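双臂台面作业规范，大家那边是怎么写的？想抄一份

版块：自动化与机器人 > 现场规范与安全
浏览 2000 回复 13

楼主 台面清洁工
最近接手整理我们组的双臂台面作业守则，原来那份是 Parisa Pakzad 写的，只有一页，主要讲急停和限速，物品摆放基本没提。现在做的是桌面日用品的抓取和摆放，杯子、挂杯架这类东西，人员轮换比较勤，每个人摆法不一样，数据回头一看对不上。
目前草稿里有这几条，请大家挑毛病：
一、台面铺牛皮纸，用蓝色美纹胶带分格，物品初始位置按格子登记。
二、示教器放在操作者伸手能够到的地方，急停不得被遮挡。
三、操作期间，人的手和前臂不进入胶带格区。
四、胶带翘起、卷边的，当班处理，处理前先停机。
五、换班时由接班人核对一遍物品清单再签字。
第四条组里有争议，有人觉得太严。想听听别的单位怎么定的。

2楼 拧螺丝的老范
第一条先问一句，为什么用牛皮纸？我们以前也铺，三五天就起皱，浅底的杯子放上去会晃。后来换成整张哑光垫，格线直接印上去，省得贴胶带。
第三条同意，但要写清楚“操作期间”从什么时候算起。使能之后算，还是程序启动之后算，差别很大。我们写的是伺服上电即算。

3楼 台面清洁工（楼主）
回2楼，纸便宜，弄脏了直接换。垫子申请过，没批。
上电即算这个写法好，我改进去。

4楼 brunora_现场
我在 Brunora 项目上待过一阵，那边的规矩是胶带翘起超过一指宽必须停机重贴，不到的拍照登记，收工再弄。一刀切停机的话，一天停十几回，活没法干。
另外建议加一条：台面上不允许有与本次任务无关的东西，包括撕下来的胶带头。夹爪碰到碎胶带粘住，后面每一次抓取都有问题，查起来很费时间。

5楼 低速模式
不同意楼上按宽度分级。现场没人真的去量，最后全变成“不到一指宽”。要么都停，要么都不停。
我们组翻过一批旧记录，547 次抓取里，失败原因填“其他”的占了一大块，回看录像，不少就是杯子压在翘起的胶带上，底不平。当时写记录的人根本没注意到。

6楼 brunora_现场
5楼说的我信，但那是登记没做好，跟分级没关系。失败原因里加一个“台面状况”选项就行了。

7楼 低速模式
选项加了也得有人选。我坚持都停。

8楼 Avau检具
说点别的。第二条“伸手能够到”太含糊。双臂有两个示教器，两个急停，应该写明哪个对应哪条臂，并且在外壳上贴标签。新人慌的时候会拍错。还要写急停是联动还是各管各的，如果是各管各的，建议改成联动，改不了就在守则第一页用大字写出来。
线缆也没提。示教器的线、电源适配器的线、外设的线，最好都固定在桌沿或者型材上，不要横在人走的那一侧。椅子也是，轮子压线的事我见过两回。

9楼 台面清洁工（楼主）
8楼说得对，标签明天就贴，联动我去问集成商。线缆单独列一章。
发几张我们台面上作业的图，大家对着守则看更直观。
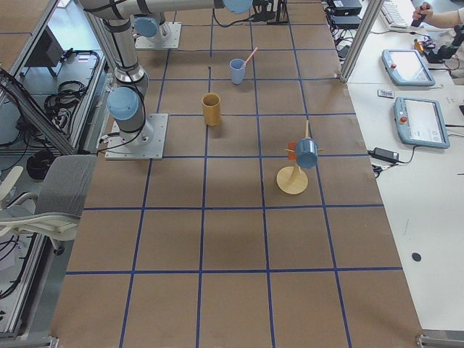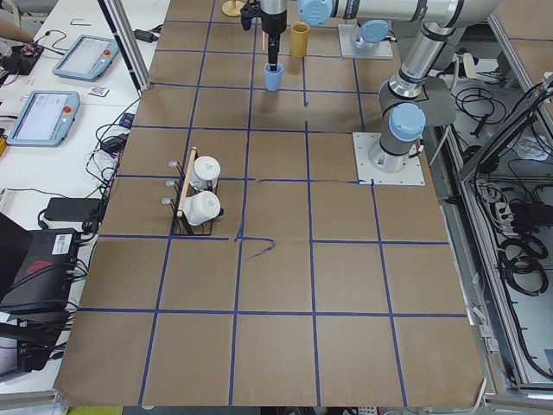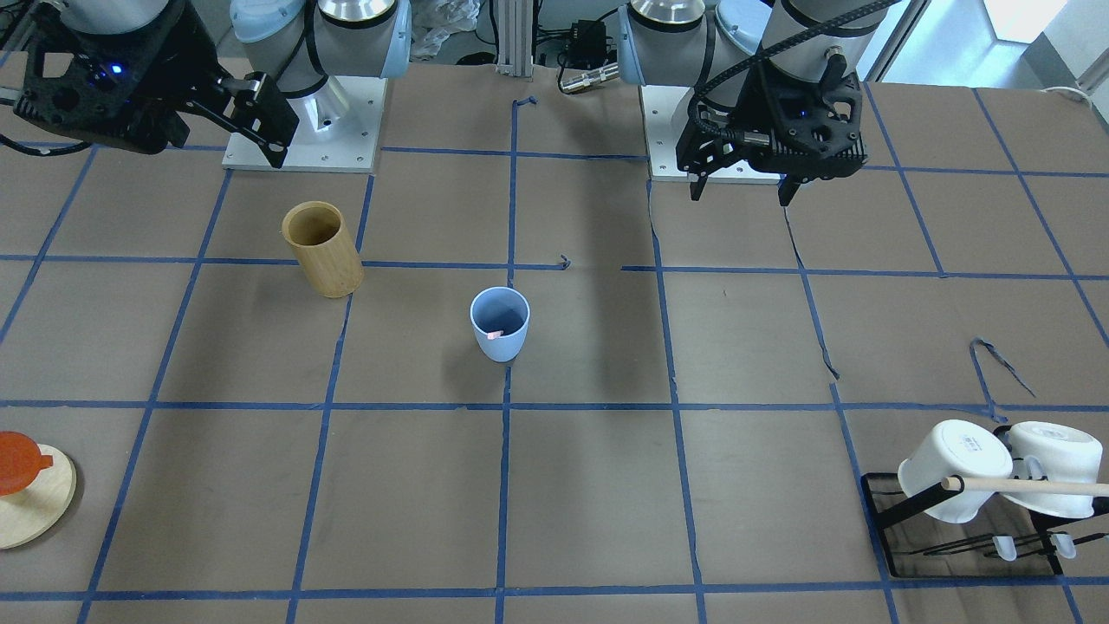
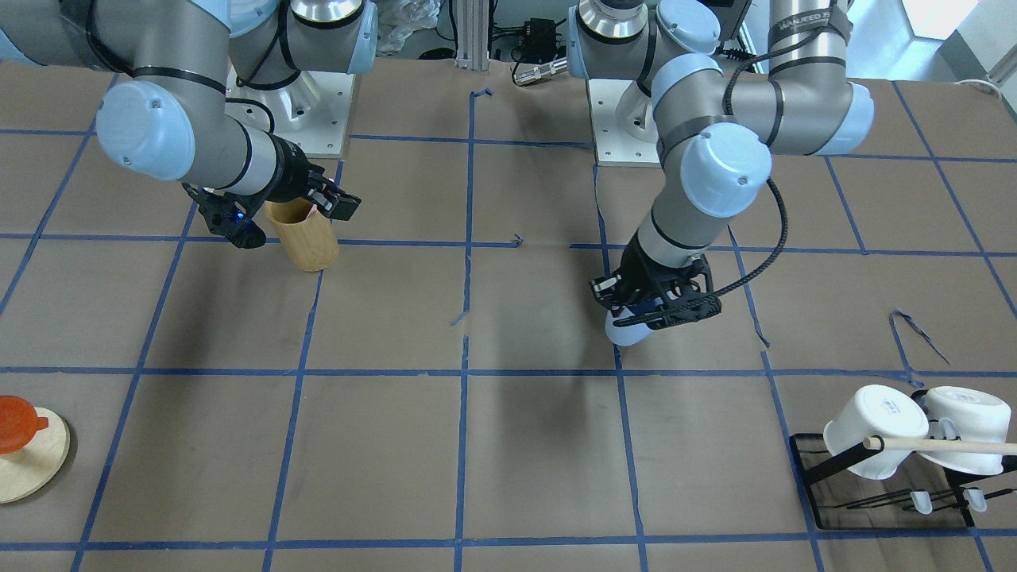
第四条我倾向于折中：开工前统一检查一遍，翘起的全部压平或者重贴，碎头捡干净，检查完签字。运行中新翘起来的，物品要放的那一格必须停机处理，其他格等这一轮做完再弄。这样不用量宽度，只看它跟物品有没有关系。
左右臂的叫法也准备统一。以前有人按操作者的左右写，有人按机器人自身的左右写，记录混在一起，翻译成英文之后更乱。草稿里定成一律按机器人自身的左右，并在安装底板上各贴一张标签。

10楼 拧螺丝的老范
左右这条要加粗。我们吃过亏，程序里改的是左臂的限位，维护单上写的是右臂，下一班照着单子去查，查了一上午。
第四条的折中我能接受。补一个，检查完把台面拍一张存档，固定机位拍，别拿手机随手拍，角度不一样没法对比。

11楼 低速模式
“跟物品有没有关系”由谁判断？还是要靠人。不过比量宽度强，先试一个月吧。
建议写上连续 2 次同一格出问题就整张纸换掉，别再补了，补丁摞补丁更不平。

12楼 Baptista小工
新人问一下，杯子挂在杯架上那种任务，杯架本身要不要固定？我们这里是直接放在台面上的，夹爪一拉架子就跟着走。

13楼 Avau检具
回12楼，看你测什么。测抓取就固定，底下用双面胶或者压块；测双臂配合就可以不固定，一只手扶一只手挂，但初始位置必须登记，朝向也要登记，光写在哪一格不够。圆底座的挂杯架尤其要写朝向，不然杆子朝哪边全凭摆的人心情。
陶瓷杯再加一条，有缺口的立即撤掉，不许留着“凑合用”。碎片进了夹爪比胶带麻烦得多。

14楼 台面清洁工（楼主）
收到。汇总一下目前准备改的：
上电即视为操作期间；
示教器和急停与机械臂一一对应并贴标签；
左右一律按机器人自身；
开工前统一检查台面，固定机位拍照存档；
运行中只对放置格强制停机，同一格连续 2 次有问题就换纸；
失败原因增加“台面状况”；
物品登记写格号加朝向，陶瓷杯有缺口即撤。
线缆那一章还没写，8楼如果有现成条文，方便的话发我一份。改完的版本 12 月前挂到 Zurnedthorpe 的共享目录里，有权限的可以直接批注，没权限的我贴在这个帖子后面。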